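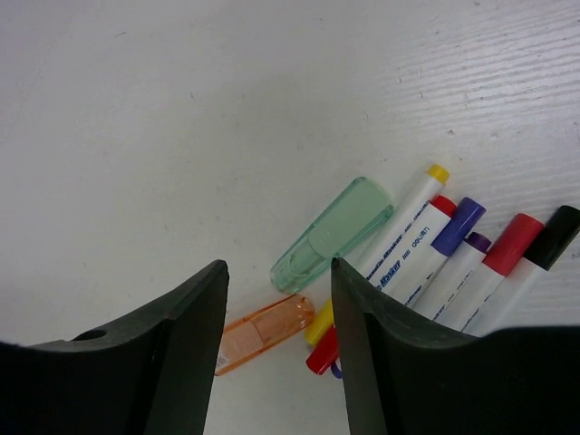 Words by P. Turberg

Pen caps, and where they go

The stationery cupboard at Clelline was emptied in September for the first time in a long while, and most of what came out of it was pens. There were highlighters, whiteboard markers, felt tips, a tub of biros from the old Cheetham office and a good many caps with no pen attached. Everything was sorted on the white table in the back workroom over two mornings. The final tally was 398 pens of all kinds, of which 189 still wrote well enough to keep. The rest have gone.

Loose caps were the slowest part. The see-through coloured ones, such as the green and the orange, are easy to tell apart by colour but do not all fit the same barrel. A cap that looks right can be a fraction too wide and will slide off in a bag or a drawer. We tried each one on the pens that were missing theirs. If it held when the pen was turned upside down and given a shake, it stayed. If it didn't, it went into a separate tub.

That tub is now on the lower shelf, to the left of the envelopes. If you have a highlighter at your desk without a cap, please look there before opening a new packet. Please also put any stray caps you find into it. Several turned up under the radiator and behind the printer, and there are bound to be more.

The cupboard itself has been set out again as follows. Highlighters and markers are on the middle shelf in the shallow trays, one colour to a tray. Biros and pencils are in the jars next to them. Whiteboard pens have been moved to the meeting rooms, four to each room, and spares are kept in the box marked Britska on the top shelf (the box has nothing to do with Britska any more, but it is a good strong box and it has a lid). Rulers, staplers and hole punches are on the bottom. Sticky notes are in the drawer, which still sticks, so pull it from the right-hand side.

Please store highlighters and felt tips lying flat. The jars are handy but the ink settles to one end, and a pen that has stood nib up for months may seem dead when it isn't. Before you throw one out, cap it firmly, leave it on its side overnight and try it again in the morning. We got 23 back that way, mostly yellow.

Some of you have asked about refills. The markers we buy at present cannot be refilled, and the ones that can cost more to begin with. We have ordered a small number of the refillable sort to try in the Cheetham rooms, where they get the most use, and will see how they last through the winter. Until then we will carry on with what is in the cupboard. There is no need to order any pens before the new year, and requests for them will be sent back with a note pointing to the middle shelf.

Paper was counted at the same time. There are 104 pads of lined A4, which is more than anyone expected, and over 800 plain brown envelopes in the small size. Please use these first, even for internal post. The large padded envelopes are running low and should be kept for things that need padding. Used ones in good condition can be left in the tray by the back door with the old label covered up.

The pens that no longer worked were bagged separately from the general rubbish. We are looking for somewhere nearby that takes them for recycling and will put the details in the next issue. If you have dried-up pens of your own at work, bring them to the back workroom and leave them in the bag hanging on the door. Caps on, please, if they have them.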